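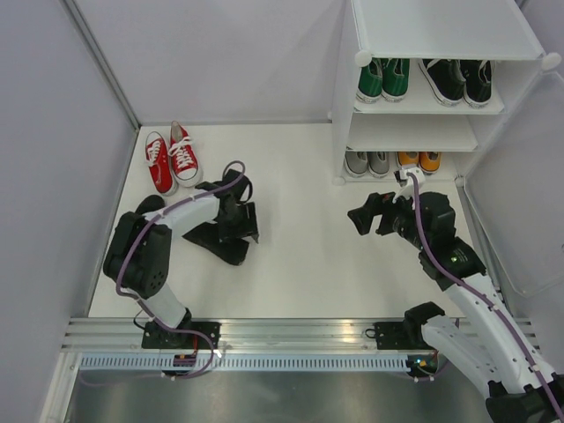 Search questions, topics, people

How do you get the smell out of canvas sneakers?

Pierina Cocco
My red low-tops have gone sour after a summer of no socks (I know, I know). I've tried baking soda overnight, twice, and it comes back by lunch. I don't want to wreck the color – they were only 20 dollars but I love them! Can I just throw them in the washer? We're in Plaltudville, so it's muggy here until the end of September and nothing dries.

3 comments · Share

Ebuka Akpan
Yes, washer, cold, gentle. Take the laces and insoles out first and put the shoes in a pillowcase so they don't bang around. Wash red ones alone the first time. I did mine with white towels and now I own pink towels. Stuff them with paper towels after, swap the paper when it gets soggy, and park them by a fan. No dryer, the glue lets go.

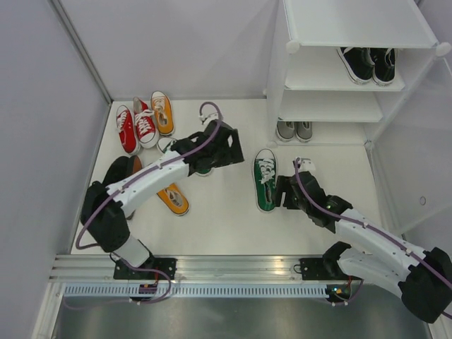
Photo: Femi Amadi

If you've got several pairs, rotate them. A day off between wears did more for mine than any powder, and a rack with open shelves beats a pile in the closet.

54 people found this helpful · Share

Carol Greenwood
freezer bag overnight, works great

Chidubem Tijani
Freezer didn't do a thing for me, Carol, they stank again once they warmed up. I'd toss the insoles and buy new ones – that's where most of the smell lives. Mine had gone almost black underneath, yuck. And wear socks!

192 views · Last updated in September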